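Menidska Bathroom Textiles
README, notes on the bath mat folder

The folder covers bath mats laid out beside tubs and straightened or picked up again. It holds 181 clips, 46 of them on tile floors. Iara Quezada sorted them by floor type; Lachlan Cosgrove checked the labels.

Each clip has one line in mats.csv: mat shape, mat color, surface texture, floor, and nearest fixture. Use "oval" only for mats with no straight side. Honeycomb and waffle are separate textures. Tubs are marked freestanding or built in.

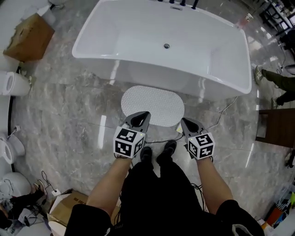

Floor color goes by the main color of the tile, so gray with white veining is entered as gray. Toilets, cabinets and boxes go in the "other" column, separated by semicolons.

Known problems: 15 lines have no texture value. The old "rug" label still turns up in the January batch and should be read as "mat".

Send corrections to Lachlan with the clip number.

Last updated Friday, September 4, 2020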